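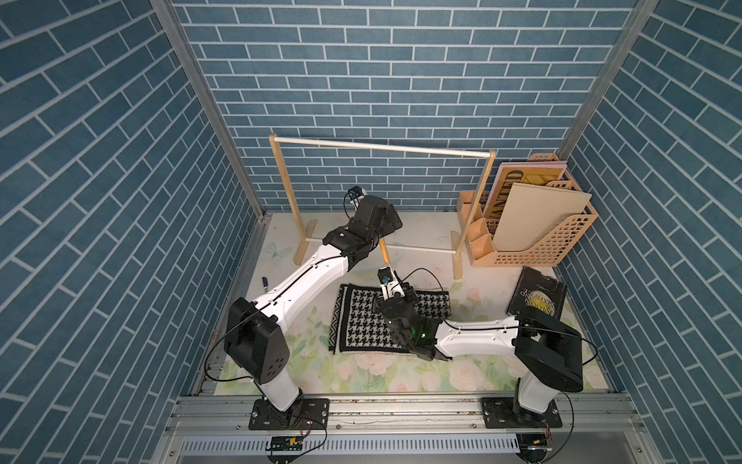
Speaker Notes, No. 141, page 2

**Opening**

Good morning. I am Bleddyn Sayce, and I will speak on household linens and paper storage in the Vanbridge residences. Please hold questions until the second section.

**Cloths and racks**

- Begin with the houndstooth cloth. It is to be laid flat before folding.
- The wooden drying rack stands at the back, with its white top bar free for hanging. Residents at Lenihan asked in July whether racks could remain out all day. The answer is yes, provided the doorway is clear.
- Small cloths go over the top bar singly. Do not double them.

**Books and boards**

- Point out the pink organizer at the right. Boards and books stand upright in it, with the plain beige board in front.
- The dark book lying on the mat belongs in the organizer as well. The same applies to any title left out at the end of the day.
- Pens: the blue marker near the left wall should go in one of the small compartments. *(Pause. Ask where the room keeps its own pens.)*

**Supply**

The Flundstead store holds 800 cloths for the coming year. Requests are to be submitted on the standard form, one per residence. Forms from Zemmont are still outstanding.

Move to page 3, laundry schedules.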